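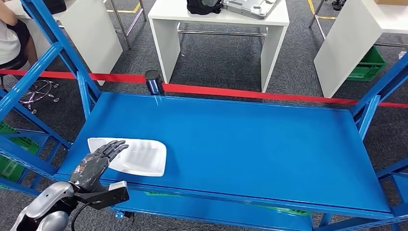 grullus
Third attempt at slip casting and I'm ready to take up knitting. The plaster molds are fine, the slip is from Estby, and every single piece warps in drying. I've been leaving them on an open metal shelf like the blue one up there. Should I be using a flat white tray with a rim, same sort, or a plaster bat?

potluck30
Bat. A tray traps damp underneath and your foot ring sulks for a week.

holtesthorpe_kiln
Disagree. I've dried on trays for years. Your slip is too wet. What's it weigh?

grullus
Weigh?

holtesthorpe_kiln
Oh dear.

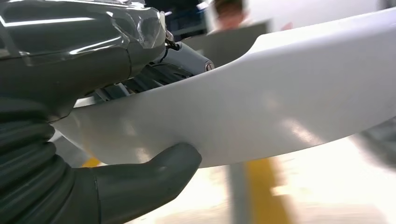

potluck30 says slip weight is a religion and would sooner blame the draft from the door. Throw dry cleaning plastic over everything and go away until November.

holtesthorpe_kiln
A religion with a scale, at least. Mine should be roughly 1000 grams heavier than the guesswork in this thread.

grullus
Fine, buying a scale. Also plastic. The knitting needles stay in the cart.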